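# Open afternoon at the Clurerley workshop: handheld grippers and snack packets

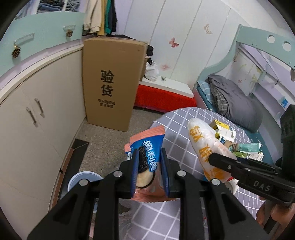
**Why teach a robot with handheld grippers when the arm could be driven directly?**
Speed, mostly. A person holding a pair of grippers works at close to normal pace and needs no arm, no safety cage and no control desk. The recorded motion is converted afterward into commands that an arm with the same fingers can follow.

That was the first question put to Su-chen Tang at the Clurerley open afternoon in March, and it set the direction for most of the session. Attendance was capped at 16 because of the size of the demonstration area. Members from the Brirkallow and Gullberg sections made up the larger share of the group.

## What was shown

The task was packet handling with two grippers, one in each hand. Snack packaging is a useful test material. A wrapped Oreo package has printed film over a fairly firm content, so the fingers can close on it with a predictable grip. A bulging, partly crumpled bag is harder: the film moves before the contents do, and the shape changes with every lift. The current protocol allows one packet in each gripper, which forces the operator to manage two grip widths at once.

Tang pointed out the pads on the fingers. They are treated as a wear part at Clurerley and changed after 264 recorded episodes, whether or not they look worn. Earlier practice was to change them on inspection, and the result was a slow drift in grip quality that took weeks to trace.

The gray cloth with the white grid gives the software plenty of straight edges and corners to track. Plain tabletops were tried first and dropped.

## Setting and clutter

Obaidul Khan covered the choice of setting. Clurerley records in furnished rooms, with wardrobes, beds, bins and boxes left in view. A policy trained only against a bare lab wall tends to fail once it is moved, and background variety is cheaper to collect than to simulate. His working rule is 50 episodes per room layout, then a change of layout.

Loose items on the table serve the same purpose. Small cartons and wrappers stay near the work area so that the policy learns to pick out the packet it has been asked for.

## Points from the discussion

- **Force.** The handheld units record finger opening but no contact force. Khan considers this the main limit for soft goods. A version with force sensing is on the bench, with no release date.
- **Operator fatigue.** Sessions stop after 9 minutes, followed by a break. Wrist angle becomes less consistent beyond that point.
- **Rejected data.** Episodes where tracking is lost are thrown out whole. Partial repair was tried on the Kwok dataset and abandoned – the joins showed up later as small jerks in the arm motion.
- **Left and right.** Operators swap the harder packet between hands on alternate episodes.

Visitors had a turn with the grippers after the talk. The usual beginner's error is squeezing too hard on the bag and then overcorrecting on the next attempt.

## Follow-up

Tang's slides and the episode checklist are available from the section office on request. The next visit will be to Gullberg in June, starting at 2 p.m., and will cover conveyor picking. Places are limited, and members who missed Clurerley will be given priority. Closed shoes are required.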